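This site uses cookies to keep you signed in and remember your ticket filters. Accept / Manage settings

Ticket 1895
Queue: Equipment planning
Opened by: Danica Vidmar
Assigned to: Živko Georgiev
Status: Waiting on quote
Opened: 01/05/2019

Danica Vidmar:
I need a parts and spares figure for the two-arm bench before the budget closes. The Sovik order covered the arms and one set of grippers and nothing else. We have been printing replacement fingers on the shop printer and charging the filament to general supplies, and purchasing wants that stopped. Please tell me what to buy for the coming year and what can wait until August.

Živko Georgiev:
Went through the bench this morning. Both arms power up and home with no faults. My concern is the fingers. The notch at the tip wears down and then small parts slip when the arm lifts them out of the bin. We went through 11 fingers last year. Cilteo sells a molded version with the same bolt pattern, minimum order 30. Brudent will sell singles but the lead time is five weeks.

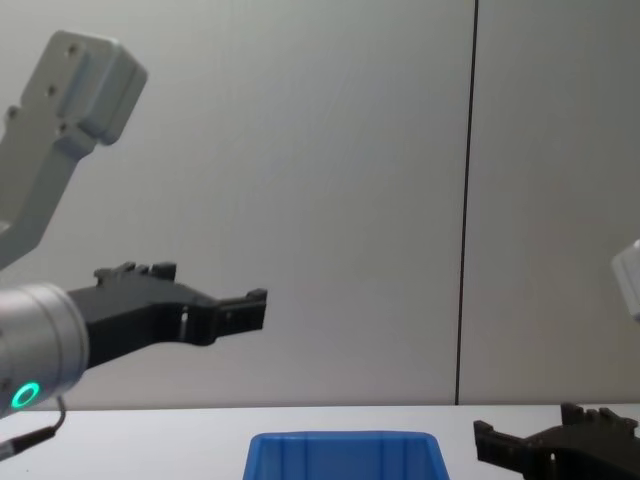
Bench setup, both grippers empty, blue bin between them. Green ring lit on the left wrist.

Danica Vidmar:
Is 30 too many? I would like to avoid a drawer full of fingers if we change grippers next year.

Živko Georgiev:
It is almost three years' worth at the current rate. If a gripper change is on the table, buy 5 from Brudent now and keep printing until they arrive. I would also put one spare wrist cable on the list. We have none, and if one fails the bench is down until a new one ships. A second bin is cheap and can come out of supplies.

Danica Vidmar:
No decision on the grippers until August. Put down 5 fingers and one cable. Does the cable have to come from Sovik?

Živko Georgiev:
Yes, the connector is theirs. Quote requested. I left the service plan off, as it doesn't cover fingers or cables. Will attach the quote when it comes in.

Status changed: Open to Waiting on quote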